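# Chapter 2: What a Price Is Supposed to Tell You

Most introductions to consumer economics open with a tidy claim: a price carries information. If eggs cost more this month, eggs must be harder to come by. If one blender costs twice as much as another, buyers must think it is twice as good, or close to it. There is some truth in this, and we will spend part of the chapter on that truth. But you should be suspicious of it first.

Start with the word "sale." In February a shopper walks into a Fasora store and sees a coat marked down from a much higher figure. The tag shows both numbers, the old one crossed out. What does the crossed-out number tell her? She would like to think it tells her what other people paid. It may only tell her what somebody printed on a tag. Unless she knows how long the coat hung there at the first price, and whether anyone bought it, she has learned very little.

Sellers know that a first number sticks. Economists and psychologists call this *anchoring*, and you will meet the term again in Section 2.3. The usual classroom account makes anchoring sound like a spell that works on everyone. We doubt that. People who buy coats often, or who buy them for a living, tend to ignore the crossed-out figure. People who buy one every few years have less to go on, so the tag does more of the work.

Now take a harder case. The town of McIver has two grocery stores, a Kuvine and a Zoreo, on opposite sides of the same road. Both claim to have the lowest prices in town. Can both be telling the truth? In a loose sense, yes. Each may be lowest on something. Kuvine's flyer compares a basket of 21 items and finds itself cheaper. Zoreo's flyer uses a basket of 100 items and finds the opposite. Neither flyer says who picked the items - and that choice settles the result before a single price is looked up.

A student might reply that a longer list is a fairer list. Sometimes it is. But a list of 100 items can include a good many that hardly anyone in McIver buys, and a cheap jar of something you never eat saves you no money. What you need is a basket weighted by what people buy, and even then you must ask which people. A retired couple and a family with three teenagers do not face the same prices in any useful sense, though they walk the same aisles.

This chapter takes up those questions in order. Section 2.1 covers posted prices and paid prices. Section 2.2 deals with baskets and weights. Section 2.3 returns to anchoring and to how strong the evidence for it is. The exercises use a set of 657 grocery receipts from McIver, printed in the appendix. Read a few of them before you go on. They are messier than the flyers.

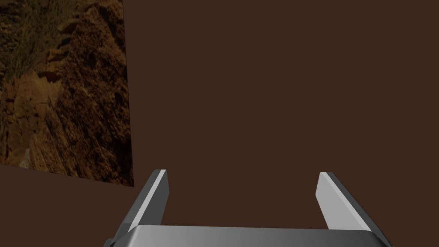 **Figure 2.1** A two-fingered gripper, computer rendering.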